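The woman who talked me into a white table

I had been putting off the table question for most of the winter. Ours was a brown thing from my aunt's basement, with a burn mark shaped like a boot, and every time I sat down to work at it I ended up looking for my pen under a week's worth of mail. So when a reader wrote to say I should go talk to the woman who runs the Tosstead workroom, I went over one afternoon in March with a notebook and a list of complaints.
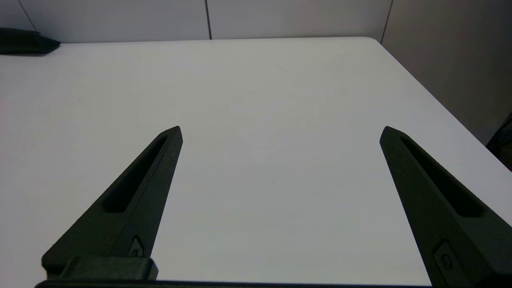

"White shows everything," I told her, before I even had my coat off. I have two kids and a coffee habit. It seemed like a fair opening.

"Sure it does," she said. "Crumbs, pencil marks, that ring from your cup. You see it, you wipe it. On your brown table it's all there too, you're just eating lunch on top of it."

She's been fitting out small studios and sewing rooms in Grekusberg for years, first out of her garage and now from a rented floor above the Lirkon paint store, and she has opinions about tabletops the way other people have opinions about pizza. Matte is the big one. She won't put a glossy top in a room where anybody plans to sit for more than an hour.

"You get the lamp bouncing back at you all day," she said. "You tilt your head, you tilt your paper, and by four o'clock your neck hurts and you blame the chair. I've had people buy two new chairs before they called me!"

I asked what a plain matte top costs these days, bracing myself, and she quoted me $134 for the size I had in mind, legs extra. A bigger one, the kind she sells to quilters who want to lay out a whole block at once, runs $275. I wrote both numbers down and underlined the first one twice.

We got onto height next, which I had never given a single thought to. She likes 28 inches for sitting and writing, and goes up quite a bit for anyone who cuts fabric on their feet. She made me sit down and pretend to type (I felt ridiculous) and then told me my elbows were up around my ears.

"Who measured the table you have now?" she asked.

I said I didn't think anyone had. It came with the basement.

What I really wanted to know was how people keep a table clear once they've got one. I can clear a table. I can clear it beautifully, on a Saturday kind of mood, with the radio on. By dinner it has a backpack on it.

"You need a second surface," she said right away. "A shelf by the door, a cart, an old dresser, whatever. Stuff has to land somewhere. If the table's the only flat thing in the room, well, there you go."

She had one customer who taped off a strip along the back of her table and let that be the messy part. It worked for a while, and then the strip got wider. She laughed pretty hard telling me that one. These days she suggests a shallow tray, and when the tray is full you deal with the tray.

Cleaning is simpler than I'd feared. Damp cloth, a drop of dish soap, dry it off after. For ballpoint she uses a plain white eraser first and only gets out anything stronger if that fails. She's against the scrubby side of the sponge, and she's very against candles.

"And round off your corners if you've got little kids," she said, rubbing her hip. "I walk into mine every day of my life. I should do my own!"

I ordered the $134 one. Delivery is three weeks out and the boot table is already promised to my brother, who wants it for his garage and doesn't care one bit about his elbows. In the meantime I've put a shelf up by the front door, and so far it has two backpacks, a bike helmet and all of the mail.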